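Notebook, January. Evaluation of the Risari shelf-stocking kit (supplier: Urell), bench 2.

Kit arrived with two arms, grippers, the table frame and the Risari task software. Firmware updated before anything else. The supplier's setup guide is written for a plain white tabletop, and we kept our wood one. Background contrast may need revisiting.

Test stock is single-serve cereal boxes, mostly Frosted Flakes and Apple Jacks. They are light, crush easily, and show a very different face when turned to the nutrition panel. The quote covers "front-facing placement" and I want to see what that means with a box presented side-on.

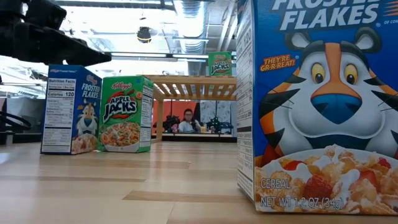 Retail Handling Group / Workshop Notebook

09:40. Calibrated both arms with the Urell routine. First pass failed on the right arm with a timeout, second pass fine. Logged in the Troltska tracker.

Grip force default is 800 in the software's own units. No conversion in the manual. At 800 the side panels bow in on the small boxes. Dropped to 400, panels stay flat, and the lift still holds. Left it at 400 for both arms. Vilgot Sundqvist thinks the fingers want a softer pad and a higher setting. Not tried.

11:15. Side-on boxes: software finds them but labels them all as one product. Reset the label threshold, no change. Sent a question to Urell with the log attached.

Moved on to the rack task. Stacks are sorted by color, one product per column. Bottom boxes are the hard case, as the fingers have to come in low without touching the tabletop. Approach height set in the rack file, line 109. The value there assumes the Ahonen rack, whose base is thicker than ours. Changed it and saved as a separate file so the original stays clean.
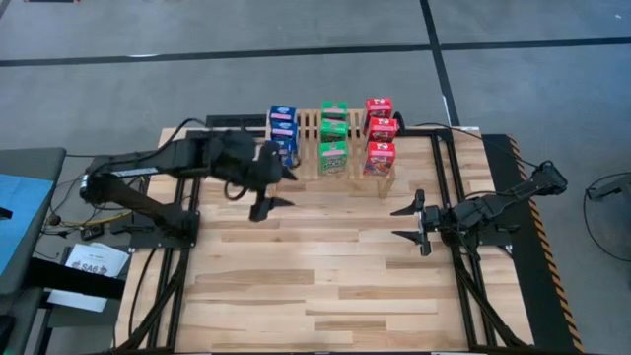

Rack task, left gripper near the bottom blue box.

14:30. Both arms can be sent toward the center of the table at once and the collision check does stop them, but it stops both and needs a manual restart. Asked whether one arm can be given priority. The data sheet says yes, the menu has no such option.

Open:
- force units
- side-on labels
- arm priority
- price of spare fingers (not on quote)

Do not sign off on the kit until the first three are answered. Vilgot has the quote.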